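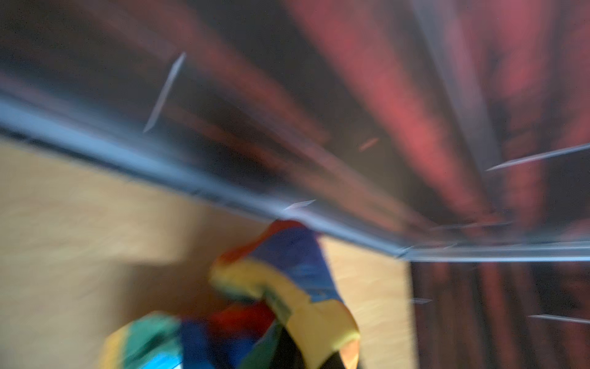 Most written rules for two-arm work on soft goods begin with force limits. The rulebook that Sodusholm adopted for its textile handling cells begins with travel speed and what the operator may conclude from a wrist camera while the arm is moving. The lead author of that rulebook, who asked to be identified only by function, said the order was deliberate. "The wrist view is the one people trust most, and during a fast approach it is the one that deserves it least," the author said. In a smeared view, the blocks of blue, yellow and red on a piece of fabric can still be told apart, while a fold or a seam cannot. Rule 1 therefore states that color may be used to confirm that the item is under the gripper, and that nothing else may be confirmed until the arm has stopped.

We spoke at the Ziltau site on September 24, 2020. The conversation covered the second edition of the rulebook, which runs to 45 rules. The first edition had 18 and dealt mainly with rigid parts. Khurana, the engineering firm that maintains the cells, proposed the expansion after reviewing 1,557 logged handling cycles on cloth and sewn items.

According to the author, the review found few problems that a force limit would have caught. "We had good numbers for maximum grip. What we lacked was any agreement on where to grip, or on who decides that a grip is good." Operators at different stations had developed separate habits. One group took hold of the nearest fold. Another always searched for a corner, even if the search took longer than the rest of the task.

The second edition settles this with a ranked list of grip sites. A free corner is first, a single-layer edge second, and a fold third. Twisted sections are permitted only when no other site can be reached, and the log entry must say so. The author conceded that the ranking is conservative. "A twist is easy to hold. It also hides how many layers you have, and when the second arm pulls, you find out."

Hardware sewn into the item has its own section. Zippers, snaps and drawcord ends are treated as rigid inclusions, and the rule is that a finger may close beside one but may not close on one. I asked how an operator is expected to judge the distance when the slider lies close to a corner.

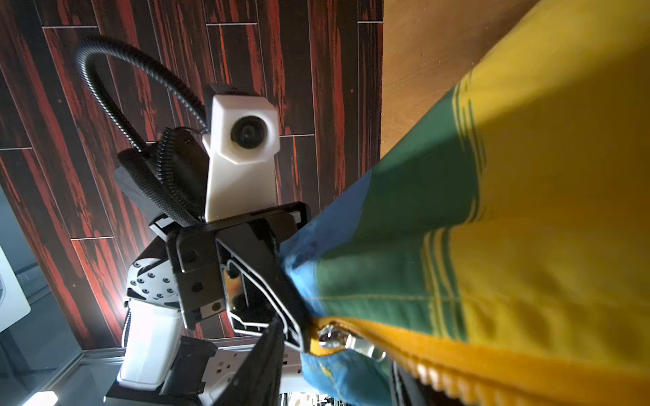 "By stopping short and looking again," the author said. "The rule calls for a pause before closing, and the pause has no minimum length. We tried a fixed value in the draft. People waited out the count and then closed without looking." The final text requires the operator to name the feature nearest the fingertip before giving the close command. If the operator cannot name it, the arm backs out along its approach path and the attempt is logged as withdrawn. A withdrawn attempt does not count against the operator.

Some stations objected to that last provision on the ground that it would encourage hesitation. The author did not dispute that withdrawals had increased. In the author's view the earlier figure had been too low to be credible, and the stations with the fewest withdrawals had also returned the most items with strained stitching.

Cable routing was added late, at Khurana's request. The rule applies to any flexible conduit that forms a loop near the wrist. The loop must be checked through the full range of wrist rotation before a shift, with the gripper empty, and again after any change to the camera mount. "It is a dull rule," the author said. "It will probably prevent more stoppages than the rest of the chapter." 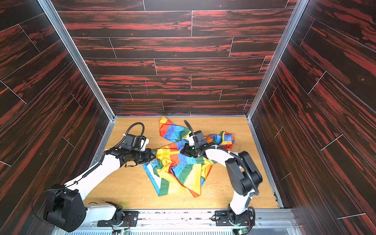 The longest chapter concerns shared items, meaning any item that both arms can reach at once. The text distinguishes a lead arm from a holding arm and requires the roles to be assigned before either gripper closes. With a bunched, striped cloth lying between two arms, one gripper at its left edge and the other pressed into its upper right part, the assignment cannot be read from the positions alone. The rulebook asks for it to be spoken and logged. If the roles must be exchanged, both arms stop first. The author called this the most frequently broken rule in the set, mainly by experienced operators, who tend to swap roles in motion.

Tension is handled in the same chapter. Only the lead arm may increase it. The holding arm may yield but may not pull back, and if the item begins to slip, the holding arm stays closed until the lead arm has stopped. The permitted tension depends on the item class. There are 15 classes, and the author expects some of them to be merged.

Housekeeping takes up a single page. The floor of the cell is to be cleared of specks and loose debris at each change of item class, and the front corners are to be checked separately for screws. I suggested that this was obvious enough to leave out. The author disagreed. "Light debris sticks to cloth and ends up in a fold. A loose screw can end up there too, and then it is a rigid inclusion that appears on no drawing."

The rulebook does not cover wet items, items with exposed wire, or items wider than the reach of both arms together. A supplement for the last category is in preparation at Skestodau, where the cells have a larger floor. A draft had been planned for May and was held back because the stations could not agree on whether a third grip site should be allowed while the item is under tension. The author favors a ban for the first year, with exceptions granted by item class.

Until the supplement is issued, oversize items are to be folded by hand before they enter the cell, and the number of layers is to be written on the job sheet.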